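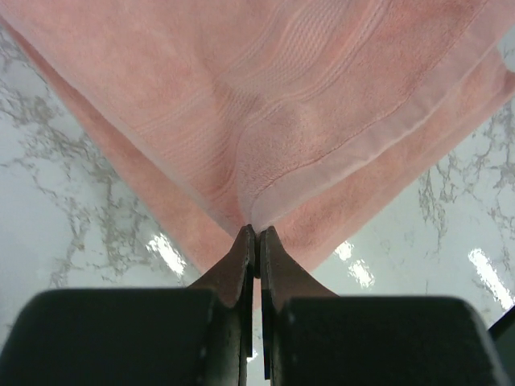

Slide 7. Layered towel, pinched, wrist view.

Main point: the pinch rule. A grasp on folded terry is logged by layers held, and a grasp with the layer count unknown is logged as unknown. No guessing from the top layer.

Read out the Clarklow wording, clause 4 only. Pause.

Hem and woven band: treat as separate zones from the pile. Set force limits per zone - Callum Baird has the table if asked.

Glossy tabletops: check glare before each run. Urquhart skipped this and had to relabel about 200 grasps.

Next: release height. Hand over to Greer.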